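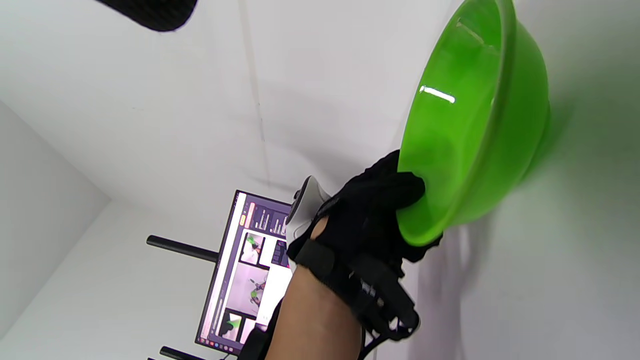 The Nishad bowl in lime, glossy on the inside, with the rolled rim.

Page last changed 1/9/19. Prices are right as of then, and they'll hold until October when the new list comes in.

## Nishad mixing bowl, lime green

Right, the green one! I get more emails over this bowl than anything else we sell at Furnier, and most of them are asking if it's really that green. It is. It's a proper loud lime, the sort of green you can find at the back of a dark cupboard without putting the light on, and if your kitchen is all soft greys and linen you may want to think about it for a day or two first (or look at the Varkov, further down, which comes in cream and is a perfectly nice bowl).

I've had one at home since we first took the range on and it gets used for everything. Pancake batter, salad, potatoes waiting to be peeled, crisps when people come round. My sister uses hers for washing grapes and then leaves it on the table as a fruit bowl, so you can see it doesn't have to live in the cupboard.

**Holds:** 2,000 ml to the brim, so call it a litre and a half if you mean to stir anything
**Weight:** 400 g
**Colour:** lime
**Finish:** glossy
**Lid:** none, sorry, see below
**Price:** £9.50, or two for £17

### The shape

It's round, with curved walls and no corner where the side meets the bottom, and that's what sold me on it. I make a lot of flatbread dough and my old bowl had a sort of ledge at the bottom where dry flour collected and sat there however hard I went at it. With the Nishad you just run a spatula round and it all comes up. A silicone spatula is best. I've used a metal spoon in mine plenty of times and it has picked up some fine scratches low down, which don't bother me but might bother you.

The rim is a bit thicker than the wall and it's rounded over, so there's something for your fingers to hook on to when you've got the bowl tipped up and you're scraping the last of it into a tin. I can do that one-handed with cake mix. A full bowl of soup, no, use both hands, please.

There's no pouring lip. I go back and forth on this. For batter I'd quite like one, but then it wouldn't stack so snugly, and I'd have one more awkward bit to wash. If pouring is your main job the jug on the next page is what you're after.

### The shine

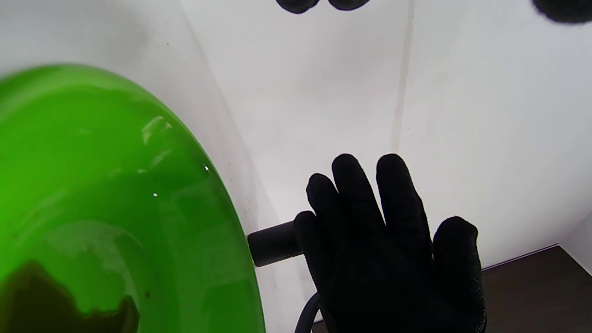
Washing it up is easy enough, as glossy things go. Warm water, a squirt of washing-up liquid, soft side of the sponge. Keep the scratchy side well away from the inside or you'll dull it, and once the gloss has gone there isn't any way to bring it back that I've found (I tried toothpaste on a returned one, don't bother). Turmeric I was worried about, because I've ruined a white bowl that way before, but a chickpea curry sat in mine overnight and there was only a faint ring in the morning. It went after a couple of washes.

You'll see water marks on it if you leave it to drip dry in a hard water area. Plillport water is terrible for this, our kettle looks like a cave. I give the bowl a quick go with a tea towel and it comes up lovely.

Top rack if you're using a dishwasher. Please don't put it in the oven, under the grill or on the hob, and I'd keep it out of the microwave too. If you want a bowl for melting chocolate over a pan, ring me and I'll point you at something else.

### Things people ask me

**Is there a lid?** No. I asked the makers and they said perhaps, and that was a good while ago. A dinner plate on top does the job in the fridge, and for proving dough I use a damp tea towel or one of those stretchy covers.

**Does it come in other colours?** Only lime at the moment. There was a tomato red once and we've sold through it. I do have a list for people who want to know if the red comes back, so send me a line and I'll put you on.

**Will it match the one I bought before?** Very nearly. The colour shifts a touch between batches, and if you hold an old one and a new one side by side by the window you might spot it. If you need a set to match, buy them together and I'll pick them out of the same carton.

**Does it slide about?** On a wet worktop, a bit, yes. Fold a damp cloth under it if you're using an electric whisk.

**Can I use it for mixing paint or plaster?** You can, and a school near us does exactly that, but then keep it for paint and plaster.

### Nishad or Varkov?

The Varkov is heavier, deeper and has a flatter base, so it stays put when you're kneading in it. It's also £6 more. If you bake bread twice a week, I'd say go for the Varkov. For general kitchen use, and for anyone who finds heavy bowls a trial, have the Nishad. I've got both and the green one comes out far more often, mostly because it's on the lower shelf.

### Buying a lot of them

We passed 4,000 of these in the spring, which for a shop our size is daft, and a good chunk of those went out in big orders to cafés, playgroups and one very cheerful sailing club. A full case is 96 bowls, nested in stacks with paper between. I can split a case in half if you ask, but below that they go at the normal price. Cases come straight from the store and take a few days longer than the ordinary post, so don't leave it until the week of your fête.

### Postage and sending back

One or two bowls go by ordinary parcel for £3.20. Three or more, the postage is on us. I wrap them myself most days and I'm generous with the paper, so have your recycling bag handy.

If yours turns up with a chip or a crack, send me a photo and keep the box until you've heard back from me. I'll post another one out. If you just don't get on with the colour you've got thirty days to change your mind, as long as it hasn't been used. You'd pay the postage back on that one, I'm afraid.

You can also come and have a look in the shop at Plillport. There are always a few Nishad bowls on the table by the till, so pick one up, turn it over, see how the rim feels in your hand. Parking is round the back, and mind the step.

Any questions I've missed, write to Colm Tully at the shop address or use the form at the bottom of the site. I'm slower in the mornings.

**In stock, lime only. Code NSH-L.**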